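10/22/25 발표 노트. 슬라이드 순서대로. 괄호 안은 읽지 않음.

# 기계가 허드렛일을 할 수 있는가: 가정과 작업장, 현재 수준

발표자: Kenji Holloway (Stiler 공정자동화팀)

## 슬라이드 1. 질문의 범위

- 오늘 다루는 것은 "로봇이 사람을 대체하는가"가 아님. 특정 작업 하나를 사람 손을 빌리지 않고 끝낼 수 있는지만 봄.
- 작업은 두 묶음. 가정 쪽은 빨래 개기, 식기 정리, 바닥 물건 치우기. 작업장 쪽은 부품 분류, 나사 체결과 해체, 케이블 분리, 중고 PC 분해.
- 이동, 내비게이션, 음성 명령은 제외. 고정된 작업대 위에서 팔이 하는 일만.
- 질문은 마지막에 한꺼번에 받음.

(첫 슬라이드에서 오래 머물지 말 것. 지난번 Haverford 발표 때 여기서 시간을 너무 썼음.)

## 슬라이드 2. "할 수 있다"의 정의

- 데모 영상의 기준: 한 번 성공하면 할 수 있는 것.
- 현장의 기준: 연속으로 돌렸을 때 중간에 사람이 몇 번 개입하는가.
- 우리가 쓰는 지표는 세 가지.
 - 개입 횟수: 정해진 작업량 동안 사람이 손을 댄 횟수
 - 회복률: 실패 후 스스로 재시도해 완료한 비율
 - 손상률: 대상물이 망가진 비율
- 성공률은 일부러 빼놓음. 재시도를 몇 번까지 허용하느냐에 따라 값이 달라져서 기관끼리 비교가 안 됨.
- 속도는 참고치로만 기록. 밤새 돌릴 수 있는 공정이라면 느린 것은 견딜 만한 결함임. 손상은 그렇지 않음.

## 슬라이드 3. 가정 작업

- 식기 정리: 형태가 일정한 접시와 컵은 실용권에 가까움. 겹쳐진 그릇, 투명한 유리, 물기 있는 표면에서 급격히 나빠짐. 투명체는 깊이 센서가 제대로 읽지 못하는 것이 주된 원인.
- 빨래: 수건은 됨. 셔츠는 조건부. 뒤집힌 양말은 아직 안 됨. 천은 잡는 순간 형태가 바뀌므로 잡기 전의 인식 결과를 그대로 쓸 수 없음.
- 바닥 치우기: 집는 동작 자체는 쉬움. 어려운 것은 무엇을 버리고 무엇을 남길지의 판단. 영수증과 쓰레기는 기하학적으로 구분되지 않음.
- 정리하면 가정 작업의 병목은 물체의 다양성. 같은 집에서도 내일은 다른 물건이 놓여 있음.

(청중이 로봇청소기 얘기를 꺼내면: 접촉이 거의 없는 작업이라 비교 대상이 아니라고만 답하고 넘어감.)

## 슬라이드 4. 작업장 작업

- 흔히 작업장이 가정보다 쉽다고 봄. 조명을 통제할 수 있고, 물건이 정해져 있고, 작업 순서가 문서로 있음.
- 조립에는 대체로 맞는 말. 분해에는 맞지 않음.
- 조립 라인에 들어오는 부품은 새것이고 규격대로임. 분해 라인에 들어오는 물건은 이력이 제각각. 나사가 뭉개져 있거나 빠져 있고, 라벨이 덧붙어 있고, 케이블 정리 상태가 기기마다 다름.
- 분해 작업에서 사람이 무의식적으로 하는 동작이 많음. 커넥터 걸쇠를 엄지로 누른 채 좌우로 조금씩 흔들어 빼는 것이 대표적. 힘의 방향이 짧은 시간에 여러 번 바뀌고, 판단 근거는 대부분 손끝의 감각임.

## 슬라이드 5. Clulludard 시험 결과

- 대상: 중고 데스크톱 96대. 입고 순서대로 투입했고 상태에 따른 선별은 하지 않음.
- 공정: 측면 덮개가 열린 상태에서 시작. 메모리 분리, 전원 커넥터 분리, 확장 카드 분리까지.
- 메모리 분리는 가장 안정적. 슬롯 방향이 일정하고 걸쇠 위치를 예측할 수 있음.
- 전원 커넥터 분리가 가장 나쁨. 실패 유형은 7가지로 분류했고, 그중 2가지가 대부분을 차지함.
 - 걸쇠를 누르지 못한 채 당김
 - 케이블 다발이 접근 경로를 막음
- 한 대당 허용 재시도는 5회. 그 이상은 사람에게 넘김. 재시도를 늘리면 완료 대수는 조금 올라가지만 손상률이 함께 올라감.
- Cerutell이 제안한 방식, 즉 케이블을 먼저 한쪽으로 밀고 나서 접근하는 방식은 효과가 있었음. 단, 밀린 케이블이 되돌아오는 경우가 있어 동작 중에 위치를 다시 확인해야 함.

(표는 다 읽지 말 것. 전원 커넥터 행만 짚고 넘어감.)

## 슬라이드 6. 케이스 안쪽의 조건

- 치수 문제부터. 그리퍼 손가락이 메모리 슬롯 끝까지 가려면 본체도 기판 가까이 내려와야 함. 손목 쪽 시점에서는 그리퍼가 시야 아래쪽을 넓게 차지함.
- 케이블은 강체가 아님. 검정, 주황, 노랑, 빨강 전선이 한 다발로 흰색 주전원 커넥터에 들어가고, 케이블 타이로 묶인 구간과 풀린 구간의 거동이 다름. 모델링보다는 관찰 후 수정이 현실적.
- 쿨러가 없으면 프로세서의 금속면이 그대로 드러남. 반사가 생길 수 있으므로 깊이값을 신뢰하지 말 것. 소켓 고정 레버는 가늘어서 점군에서 누락되기 쉬움.
- 슬롯 색은 보조 단서로만 사용. 메모리 슬롯에도 파란색이 있고 확장 슬롯에도 파란색이 있음. 색만으로 구분하면 오분류가 남.
- 기판 위의 작은 원통형 커패시터는 접촉 금지 구역으로 지정. 초크 주변도 마찬가지.
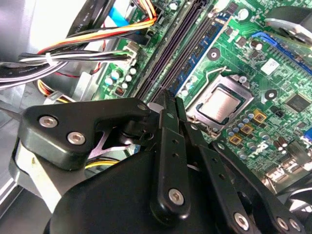

## 슬라이드 7. 남은 문제

- 촉각: 손끝 힘 센서가 있어도 걸쇠가 풀렸는지 여부를 신뢰성 있게 판정하지 못함. 사람은 "딸깍" 하는 감각 하나로 끝냄.
- 가림: 손목 카메라는 정작 접촉이 일어나는 순간에 접촉점을 못 보는 경우가 많음. 외부 카메라를 추가하면 케이스 벽이 가림.
- 도구 교체: 나사와 커넥터를 한 손으로 처리하려면 교체 시간이 들어감. 두 팔 구성은 좁은 케이스 안에서 서로 간섭함.
- 실패 인지: 실패한 것보다 실패를 모르고 다음 단계로 가는 것이 더 비쌈. 손상의 상당수가 여기서 발생.

## 슬라이드 8. 도입을 검토하는 쪽에 드리는 권고

1. 전체 공정을 맡기지 말 것. 메모리 분리처럼 접근 경로가 일정한 단계부터 떼어 낼 것.
2. 개입 횟수를 먼저 측정할 것. 사람 한 명이 몇 대를 감독할 수 있는지가 비용을 결정함.
3. 공급사에 실패 영상을 요청할 것. 성공 영상은 요청하지 않아도 옴.
4. 가정용은 보류. 식기 정리 한 가지라면 시험해 볼 수준이나, 범용 가사 로봇으로서의 판단은 아직 이름.
5. 손상률 기준은 계약서에 숫자로 넣을 것.

## 예상 질문

- "학습 데이터가 늘면 해결되는가": 물체 다양성은 상당 부분 해결될 것으로 봄. 접촉 판정은 데이터만으로는 부족하고 센서가 바뀌어야 함.
- "사람보다 느린데 쓸 이유가 있는가": 야간 가동과 반복 부담. 속도만 놓고 보면 없음.
- "다음 시험은": 노트북 분해. 접착 배터리 때문에 별도 안전 절차가 필요하고, 일정은 Haverford 쪽 설비가 확정된 뒤에 정함.

(시간이 남으면 슬라이드 5의 표로 돌아가 확장 카드 행을 설명.)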